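Grip labels from wrist footage, second pass

The August labels were too coarse. We had marked each clip as either held or not held, and the Tiedemann baseline learned very little from that. For this pass I relabelled 3,000 short clips by hand contact: thumb only, fingers only, or both. After removing duplicates, 2,881 were left.

Transparent objects were the main reason for the exercise. Depth readings on clear plastic are poor, so the Zudus model has to work from colour images and joint angles alone.

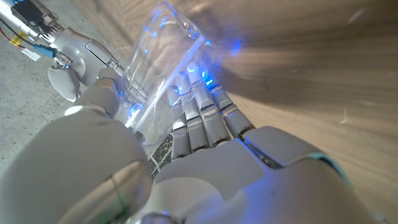
I held back 124 clips for testing and trained on the rest for 60 epochs. Errors fell on clear objects and hardly moved on opaque ones – much as expected. Most of the remaining mistakes are in the thumb-only class, where the palm hides the contact point.

Joint angles helped more than a larger image did. Next I will drop the angles one finger at a time and rerun the same split on Plukska.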